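Mokoena 环境健康数据博士后项目 常见问题

更新日期：2019年1月17日

本页汇总了申请人和在站人员最常问到的问题。如与学校人事处的正式文件不一致，以正式文件为准。

一、项目概况

这个项目是做什么的？

Mokoena 项目设在环境工程系，与公共卫生学院的流行病学教研室共同管理。在站人员用统计和机器学习方法处理环境暴露数据，目前的课题集中在空气颗粒物、饮用水中的消毒副产物，以及城市高温与急诊就诊的关系。项目负责人是 Fadwa Filali 教授，流行病学一侧的联系导师是 Adanech Dinsa 副教授。

人事关系放在哪个单位？

放在环境工程系。工资、社保、公积金和校园卡都由环境工程系办理。公共卫生学院只提供工位和数据访问权限，不另签合同。

聘期多长？

首个聘期两年，期满考核合格可续一年，最长3年。中途出国访问超过六个月的，聘期不顺延。

每年招多少人？

视经费而定，没有固定名额。上一轮收到有效申请109份，录取四人。

可以只跟一位导师吗？

不可以。每位在站人员须有两位导师，工程和公共卫生各一位。申请时只需联系其中一位，另一位在录取之后协商确定。

二、申请条件

什么专业可以申请？

环境科学与工程、统计学、生物统计、流行病学、计算机、地理信息等专业都可以。其他专业的申请人如果做过与环境或健康数据有关的研究，也可以申请，请在研究陈述里写清楚具体做了哪些工作。

还没拿到博士学位能申请吗？

能。提交申请时需附导师或院系出具的预计答辩时间证明，并在入站前取得学位证书。入站日期最多可推迟一个学期。

有年龄限制吗？

按学校博士后管理规定执行，项目本身不另设年龄要求。

需要会哪些编程语言？

R 或 Python 至少熟练一种。处理网格化气象数据的课题会用到命令行和集群作业调度，没有基础的可以入站后学，系里每学期开一次短训。

外籍申请人有什么不同？

材料相同，学历证书需要认证。签证和工作许可由国际合作处办理，从录取到拿到许可一般要三个月左右，请提前安排。项目日常组会使用英语，行政文件以中文为主，系里可以协助翻译。

三、申请材料与流程

要交哪些材料？

个人简历；研究陈述，中英文均可，不超过三页；代表性论文两篇；推荐信两封，由推荐人直接发到项目邮箱。成绩单不用交，面试通过后再补。

研究陈述写什么？

写你想解决的问题、打算用的数据和方法，以及为什么需要两个学科的导师一起指导。已有成果简历里都有，陈述中提一两句就够了。去年有不少申请把博士论文摘要直接贴过来，评审时很难判断入站以后要做什么。

截止时间是什么时候？

每年10月底截止一次，逾期的申请转入下一年度，不需要重新提交，但可以更新材料。

面试怎么进行？

面试约一小时，先由申请人报告20分钟，其余时间提问。可以远程参加。面试组一般由五位教师组成，Filali 教授和 Dinsa 副教授都会到场。

多久能知道结果？

面试后四周内邮件通知。未进入面试的申请人也会收到邮件，请检查垃圾邮件文件夹。因申请数量较多，我们不提供单独的评审意见。

可以同时申请学校的其他博士后项目吗？

可以，但请在申请表第二页注明。若同时被两个项目录取，须在收到通知后十个工作日内作出选择。

四、待遇与经费

工资标准是多少？

按学校统招博士后标准发放，逐年调整，具体数额在录取通知中写明。

有没有科研启动费？

有，主要用于出版费、会议差旅和小型设备。单笔300元以下的支出直接凭票报销，超过的先填采购申请，由两位导师中的任意一位签字。

参加会议可以报销几次？

国内会议不限次数，在启动费总额内列支。国际会议每个聘期一次，需有口头报告或墙报。

住房怎么解决？

校内博士后公寓需要排队，排队期间发放租房补贴。已婚人员可申请两居室，等待时间通常更长。公寓由后勤处管理，项目办公室无法干预排队顺序。

五、数据与计算资源

能用到哪些数据？

环境一侧有 Nikis 监测网的小时浓度数据，以及系里自建的水质数据库。健康一侧有合作医院提供的去标识化急诊记录和一个出生队列。医院数据只能在公共卫生学院的安全机房内使用，不能拷出，也不能上传到个人云盘。

使用健康数据要过伦理审查吗？

要。多数课题可以挂在已有的伦理批件下，由 Dinsa 副教授办理人员增补，大约两周。课题超出原批件范围的，需要单独提交，时间会长一些。在批件下来之前可以先用模拟数据写代码。

Jadska 集群的账号怎么开？

入站后填写账号申请表，交给计算平台的 Kagiso Pillay，一般两个工作日内开通。每个账号有默认的存储配额，不够可以申请扩容，需说明数据来源和保留期限。集群每季度停机维护一次，时间会提前在邮件列表里公布，跑长作业的请做好断点保存。

Droltex 平台和 Jadska 集群有什么区别？

Droltex 是数据登记和版本管理平台，不做计算。凡是写进论文的数据集，都要在 Droltex 上登记一个版本号，便于以后复核。原始文件仍然放在集群或安全机房里，登记时只填路径和说明。

代码需要公开吗？

论文发表后需要公开分析代码。含有医院数据路径、字段名或任何可能识别个人信息的部分，要先删去或替换。发布之前请发给 Anel Matlala 看一遍，她负责数据合规。

六、在站期间 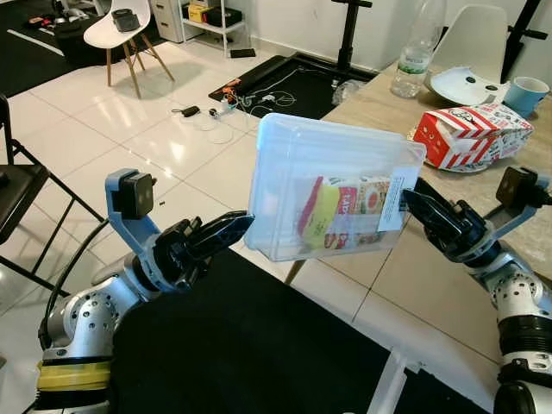
每周有哪些固定安排？

每周一次项目组会，轮流报告进展；每两周一次文献讨论，由在站人员自己选文章。两位导师各自的组会是否参加，由导师和本人商定。安全机房晚上九点关门，需要过夜运行的作业请在八点半之前提交。

要承担教学任务吗？

没有硬性要求。愿意上课的可以在第二年承担环境统计课的习题课或实验课，每学期最多一门，课酬按学校标准另发。

可以带学生吗？

可以协助指导硕士生和本科生毕业设计，但不能作为第一导师。

中期考核看什么？

入站满一年时考核，提交一份五页以内的报告并作口头汇报。主要看课题进展和数据管理是否规范，不单独规定论文篇数。考核不合格的有一次补考机会，间隔六个月。

论文署名单位怎么写？

第一单位写环境工程系，公共卫生学院列第二单位。使用 Nikis 数据的，还需在致谢中注明监测网名称和数据版本。

可以换课题或换导师吗？

换课题由两位导师同意即可。更换导师需要书面申请，原则上在第一年内提出，由项目负责人与相关教师分别谈话后决定。

休假怎么算？

年假、产假、陪产假和病假都按学校规定执行。休产假的，聘期可以相应延长，需在休假前向人事处备案。

出站后的去向有哪些？

已出站人员多数在高校任教，也有人去了疾控机构、环境监测部门和咨询公司。Wilma Van Hecke 博士是第一批在站人员，现在每年回来讲一次暴露评估的专题课，想了解出站后情况的可以在课后找她聊。

七、联系方式

还有问题应该找谁？

申请和录取方面的问题请发项目邮箱，邮件标题注明“博士后咨询”加姓名。数据权限问题找 Anel Matlala，集群问题找 Kagiso Pillay。请不要就申请进度直接致电导师。

可以来参观吗？

可以，请提前一周写信预约，并说明想见哪位老师。安全机房不对外开放。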